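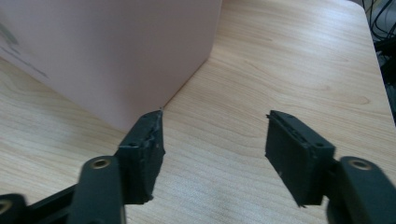 3. How people decide what to keep

3.1 Who I talked to, and how it went

I should say at the outset that I came to this subject sideways. I was meant to be writing about house moves in Plostham, and how long it takes a family to feel settled after one, but every time I sat down in somebody's kitchen the talk drifted to paper. Letters, school reports, payslips from firms that closed years back, the instruction booklet for a kettle long since thrown out. After the first few visits I gave in and rewrote my questions (my supervisor, Kylie Prendergast, was very good about it).

In the end I visited 15 households, 14 of which let me come back for a second chat. The one that dropped out was moving to Hulura and had quite enough going on. I asked each household to bring out whatever they thought of as "the papers", and then I mostly kept quiet and let them go through it. A visit took a couple of hours, longer if there were photographs in among the bills, and there nearly always were.

I didn't use a set form. I tried one on the first two visits and it was hopeless, as people would answer the question and then tell me the interesting bit while I was looking for my pen. So I kept a notebook, typed it up the same evening, and sent each household a copy to correct. Several did, at length! One woman sent hers back with more of her handwriting on it than my typing.

3.2 Sorting by container

What struck me early on was how rarely anyone sorted by subject. I'd gone in expecting folders marked "car" or "gas", and there were a few of those, but most people knew their papers by what they were kept in. "It'll be in the shoebox" was a perfectly good answer, and usually a correct one. The biscuit tin was for things from the previous generation. The drawer was for this year, or what had been this year when the drawer was last cleared.

Where there was a label, it was often wrong, and this bothered me a good deal more than it bothered them. A folder that said "Holidays" held vet's bills and had done for ages. When I asked one man why he hadn't changed the writing on it, he looked at me as if I'd suggested renaming the dog. Everyone in the house knew what "Holidays" meant. I've come to think of these as private labels, and I return to them in Section 5, where they cause no end of bother for the relatives who have to clear the house.

Figure 2. A pink box on a wooden tabletop.

3.3 The pile in the middle

Every household had a pile that was neither kept nor thrown away. I'd call it the waiting pile, though one family called theirs "the Wanyama" after an old neighbour who never posted anything on time, and I was sorely tempted to use that throughout. With permission I went through one such pile sheet by sheet and came to 202 items, which was a long June afternoon and a lot of tea. Very little in it was urgent. Most of it was there simply because two people would have had to agree before it could go in the bin.

That need to agree seems to me the main thing holding these piles up. The people living on their own had waiting piles too, but smaller ones, and they were brisker about them. In shared homes the pile did a sort of peacekeeping job. You could put your husband's old bus timetables on it without having thrown them out, and he could find them there without having to keep them anywhere.

I did wonder whether this was just a Plostham habit, with its tall narrow houses and big cupboards under the stairs. The smaller set of interviews from the Isar flats, which I come to next, made me less sure of that. There's hardly a cupboard in the place, and the piles were on top of the fridge.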